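11 November 2021

I have reached the age where I get opinions about packets. Seed packets, soup packets, those little sachets of plant food that come free with flowers and then live in a drawer until you move house. I had 39 of them at last count, in three drawers, and one in a coat.

Mared Gittins, who lends me books I don't return, told me to put everything small on a tray. A tray, she said, makes a mess look like a decision. So I went and looked at trays for most of an afternoon and came home with a lamp.

The tray came later, by mail, with a shelf basket I hadn't planned on. The basket was $10 and I'm still not sure what I want in it. Sponges, probably. Everything I own that hangs on a wall ends up holding sponges.

Then there's wallpaper. I've gone off plain walls completely – give me big red medallions, the kind that look like your great-aunt's doilies joined a marching band. Put them near a leafy floor and let them fight it out.

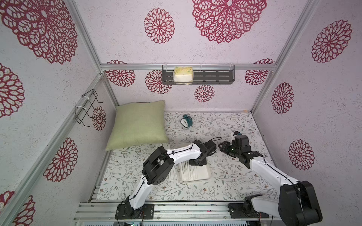
I also want to say a word for the alarm clock with two bells on top. My phone wakes me up politely and I ignore it. A clock like that has no manners at all, and I respect it from across the room, usually with a pillow over my head.

The coat packet was tomato soup, by the way. I ate it.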